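Comparative Social Policy, handout for session 5
Instructor: Irena Szewczyk

Last week we asked who pays for unemployment insurance. Today we ask a smaller question: why do voters defend a benefit after it exists, even when they were against it before?

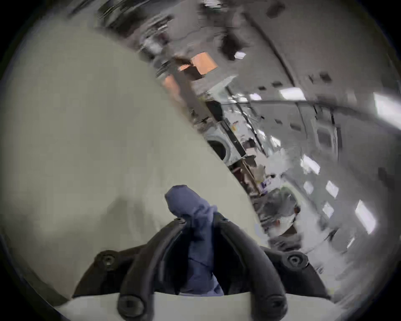

The first answer is the habit of the household. A family plans its rent and its food with the benefit inside the plan. To remove it feels like a loss, and politicians know this very well. Please read Mitiku Yimer's chapter on the Velberg wage supplement, pages 30 to 44.

The second answer is about organizations. Offices are opened, people are hired, and these people vote too.

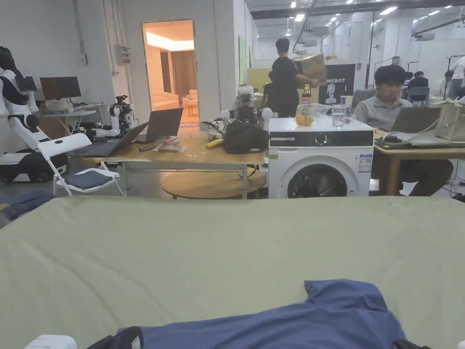
Fig. 1. Blue T-shirt on a green sheet, with the table behind.

Compare two designs. In Velberg every worker pays and every worker can receive. In Platberg only the poorest can apply, and the form has 154 questions. Which one is easier to cut? Be careful, the Platberg program survived two governments.

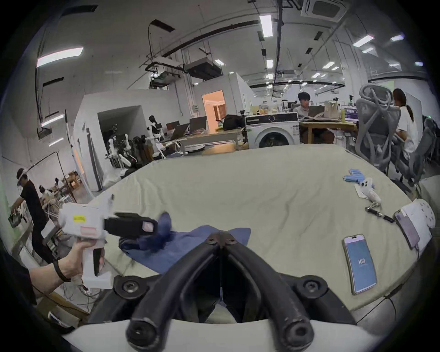

Terms to know
Means test: a check of income before payment.
Universal benefit: paid to all in a group, without this check.
Take-up: the share of entitled people who really receive it.

Ayantu Woldemariam argues that low take-up makes a program weak, as few people notice when it is gone.
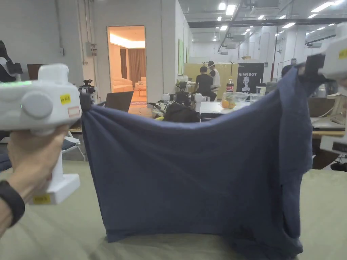
FOR NEXT SESSION
Write one page on the question above. Hand it in by Tue 9 September. Late papers lose 5 points from 100.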